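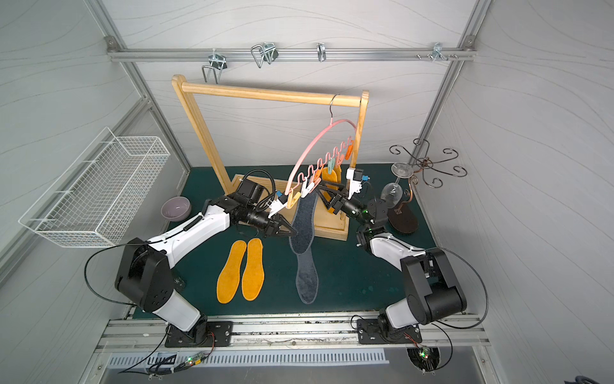 A pink hanger with little colored clips, on a wooden drying rack.

Where Does the Water Go When Clothes Dry?

Last updated: Monday, September 21, 2020

When I was nine I dropped my favorite sock in a puddle, hung it over a chair and went to bed. In the morning it was dry! I looked under the chair for the water and there wasn't a drop. I was pretty annoyed, to be honest with you, and I asked my teacher, Mrs. Filali, who had stolen it.

She told me the air had taken it, and she was right.

Water is made of tiny bits called molecules. They are much too small to see, even with a magnifying glass (I tried). In a wet sock they are all jiggling and bumping into each other, some slowly and some really fast. Every so often one at the edge gets bumped hard enough to break free, and off it goes into the air. When water leaves like that, a bit at a time, we call it evaporation. The water is now a gas called water vapor, and you can't see it at all. You're probably breathing some in right now.

Warm water molecules jiggle faster, so more of them escape. That's why a towel on a sunny line is ready long before one in a chilly bathroom. But you don't need boiling water for this. A puddle on a cool day still shrinks, only it takes its time.

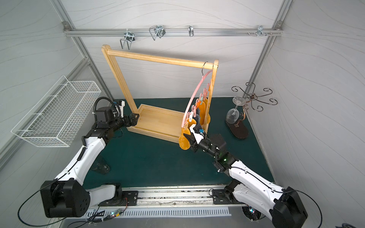 Wind helps too. The air right next to a wet shirt fills up with water vapor, and some of that vapor bumps back into the shirt and turns into water again. A breeze pushes the damp air away and brings in drier air. My grandmother in Aranda wouldn't even look at the thermometer on laundry day. She licked a finger, held it up and waited for the wind!

Then there's space. Scrunch up a wet T-shirt and the middle stays soggy for ages, because the water in there can't get to the air. Spread it out and nearly all of it can.

Want to try it? Get two old washcloths the same size and wet them both. Squeeze them out until they stop dripping. Hang one up flat and roll the other into a ball on a plate. Feel them every hour and write down what you notice. My neighbor Leandro and I did this in March, and his ball was still damp in the middle at bedtime.

And the water that got away? It drifts around with the rest of the air, and some of it may end up in a cloud. One day it could come down as rain, maybe right into a puddle where some other kid is about to drop a sock.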